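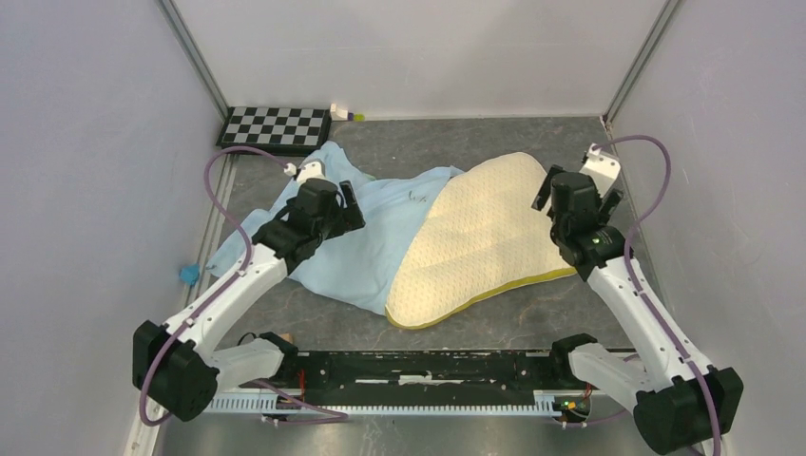
Murder at Flisbridge by Diane MacDonald
Paperback, Driline Crime, 400 pages
Reviewed Aug 12, 2020

Flisbridge is a small market town with one good hotel, and by page 50 one of its guests has been found dead in a locked bedroom. Inspector Pace is sent down from the county force. He doesn't like hotels and he doesn't like the owner, who keeps offering him sherry.

The setting is the best part. MacDonald gives you the back stairs, the linen room and the kitchen, and you always know where everyone is sleeping. There is a floor plan at the front and I turned back to it often.
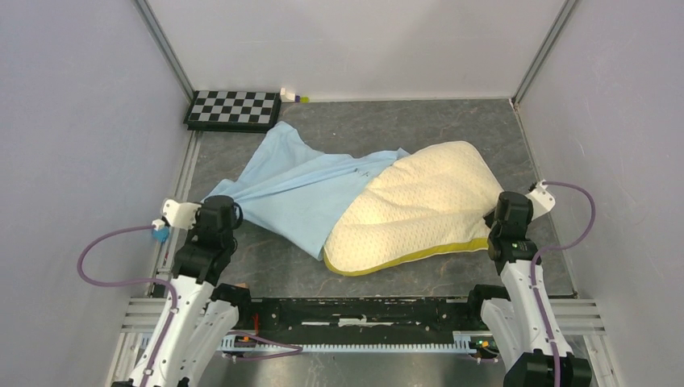

Light blue on the left, cream on the right.

The middle is slow. Pace interviews the whole staff twice, and the second round adds very little. The business with the will could have gone as well - the solicitor is named in chapter 2 and then forgotten until the last few pages. 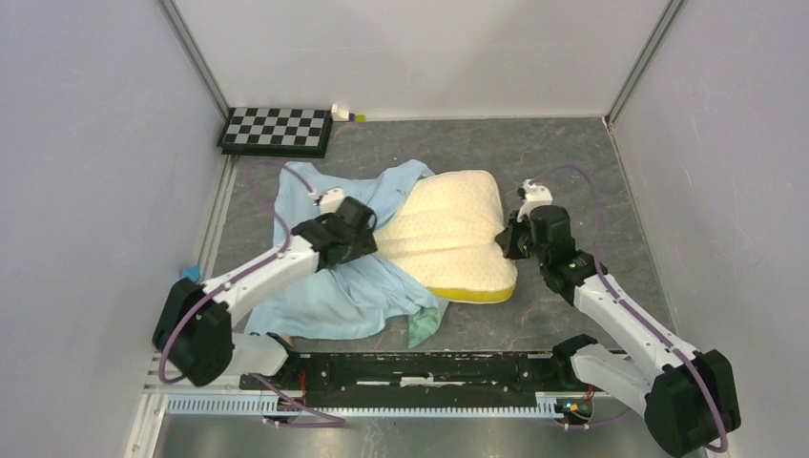

The main clue is a fair one. It comes from the chambermaid's account of how she found the bed, and it is given in full the first time she speaks. Pace keeps going back to the pillow. If you picture a cream foam one like this, with a light blue cloth next to it, you will follow his reasoning in chapter nine more easily than I did. I had a feather pillow in mind and had to read it again.

I guessed the killer but not the method. The explanation takes a whole chapter and needs a train to be late, which I thought was a bit much.

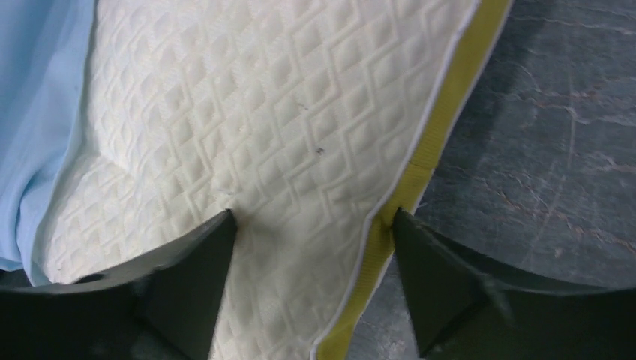
The paperback itself is decent. The print is a good size and the spine held up, though my copy had two pages of chapter six in the wrong order. The earlier Pace book, The Cedeck Letters, is shorter and has a better ending. Start with that one if you are new to him. I would still read a third.

Comments (3)

Jaxon Li
Pages in the wrong order in mine too. I wrote to the publisher in January and they sent a new copy.

margery_b
I liked the second interviews. The cook changes her story, you have to look for it.

pt1951
Is the large print edition out yet?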